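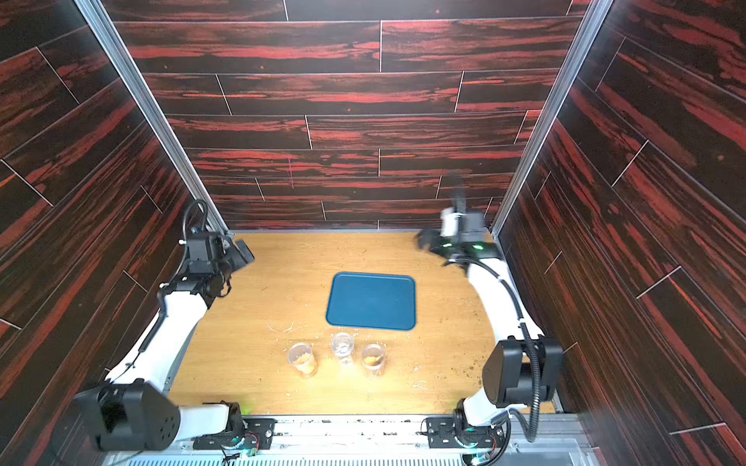

The Drismont serving tray is a plain rectangular tray for snacks, nibbles and drinks at the table. It comes in one piece, with rounded corners and a slightly raised rim. In blue, as on the wooden tabletop shown, it stands out well against pale furniture, and the clear plastic cups standing in front of it let people see what they are being given before they reach for it. Dry, crumbly food does travel — the tabletop has plenty of crumbs on it — so we suggest filling cups over the tray and carrying them on it too.

The tray is moulded plastic and weighs 800 g. The underside is smooth and will not mark a waxed or oiled surface. It can be washed by hand in warm soapy water or put on the lower rack of a dishwasher. Do not use it in an oven or microwave, and keep it off hot hobs.

Colours: blue, grey, cream
Sold in: packs of 2
Order code, blue: 1701
Order code, grey or cream: please ask
Cups: sold separately, see Plinditz clear cups

Stock is held at our Halvorsen warehouse. There are 1,956 packs in blue at the time of writing. Grey and cream are made to order and the next batch is due in March. Orders placed before noon leave the same day if the colour is in stock.

Schools, halls and cafés buying in larger amounts should write to Kathleen Ó Dubhghaill in trade sales for a price. Please give the colour, the number of packs and the delivery postcode. Samples can be sent on request and are charged at the normal pack price, refunded if you go on to order.

For returns, contact Ditte Norðdahl. Trays must be unused and in their original wrapping. Marks from knives are not covered — the tray is for serving and should not be used as a chopping board.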